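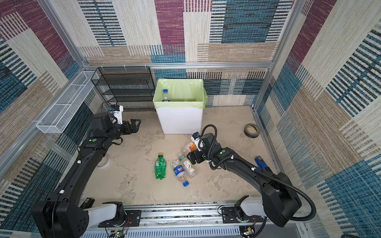

So can a machine take over my least favorite chore yet? I mean picking up empties and tossing them in the trash, which my kids have been "about to do" since March. My answer after an afternoon in Butville: kind of!
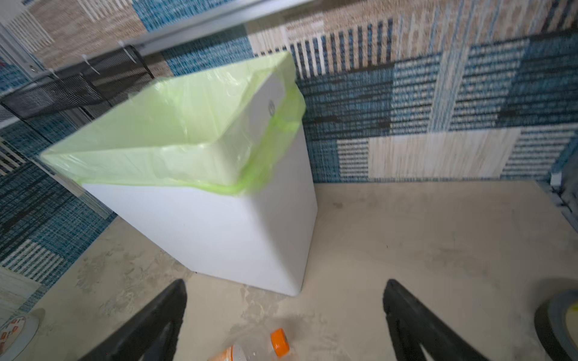 I gave it 14 bottles to start with, and I got through 3 cups of coffee while I watched. A person would be done before the first cup cooled. But I wasn't the one bending over, and I could get used to that.
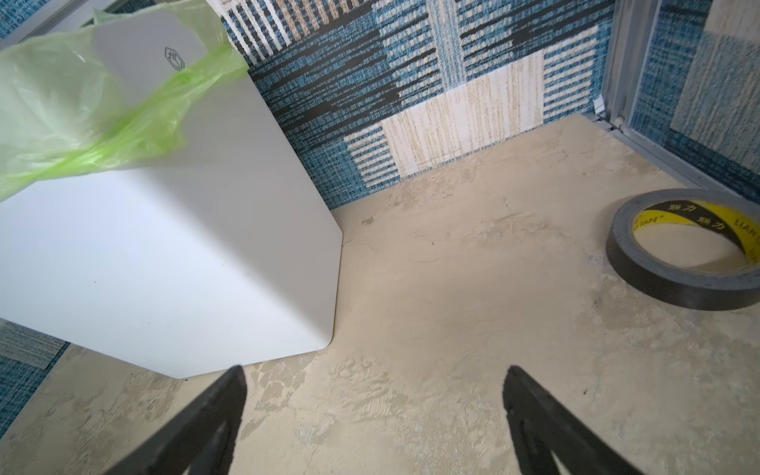
Clear plastic is what I'd worry about at home — half the time I can't spot it on the rug myself. And my rug has socks on it.
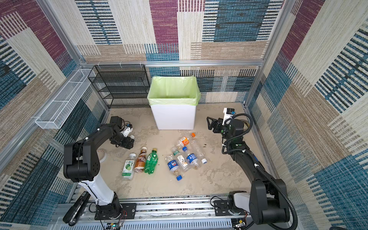 Irnico Home Robotics Club, Butville

Would I pay $300 for one that only did bottles? Ask me after the next birthday party. Laundry, though... I'm still folding my own.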